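Bench Space and Vessel Storage in Shared Student Kitchens
Project report, Household Studies, Endum campus
Submitted 1/11/18

1. Background

The Mowat residence has eight shared kitchens, each fitted with a cooktop, a sink and a single run of countertop. Residents had raised concerns through the house survey that the benches were difficult to use at meal times, mainly on account of pots, bowls and plates left out between uses. The project team was asked by the residence office to examine how bench space is taken up and to propose a layout that could be adopted without building work.

The survey was sent to 498 residents at Mowat and at the neighbouring Forkimden residence. A total of 361 replies were received. The written comments were sorted by theme, and those concerning cookware formed the largest group.

2. Method

Each kitchen was visited at the end of the evening meal period. The team recorded which items were on the bench, how close they stood to the cooktop, and whether an item of the same kind could have been stored in the cupboard below. Residents were not asked to tidy beforehand. Cupboard shelves were measured on a separate visit, as several of them had been moved from their original height.

3. Findings

The corner beside the cooktop was the most heavily used part of the bench. Large pots tended to stay on the burner stand, and the counter next to them became a landing place for plates and mixing bowls. A big plate set down flat takes up the space that would otherwise serve for chopping, and bowls placed side by side soon fill whatever remains toward the wall.
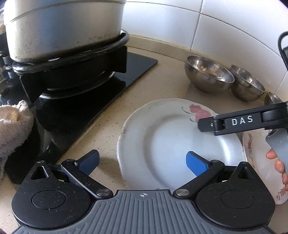

One resident of Forkimden replied that the bowls were never the difficulty in her kitchen, as they nest and can be moved in one hand. Her objection was to the large pot, which does not fit any cupboard with the shelf at its present height and so has nowhere to go but the stove. She asked that the shelf be lowered before any rule about clear benches was brought in.

The shelf measurements supported this comment. In most of the kitchens the lower cupboard could not take the tallest pot with its lid on. Plates, by contrast, had ample room, and were left out mainly as a matter of habit.

4. Recommendations

The lower shelf in each cupboard should be reset to allow the tallest pot to be stored upright. Bowls should be nested at the back of the counter when in use and returned to the cupboard after washing. An upright plate rack of the Bretidton pattern is suggested for the sink end – the cooktop end should be kept free for food preparation.

The team further recommends that cloths be hung on the rail by the sink and kept well clear of the cooking surface.

5. Limitations

Visits were made in the evening only, and breakfast use was not recorded. Shelf heights at Forkimden were reported by residents and have not been checked by the team.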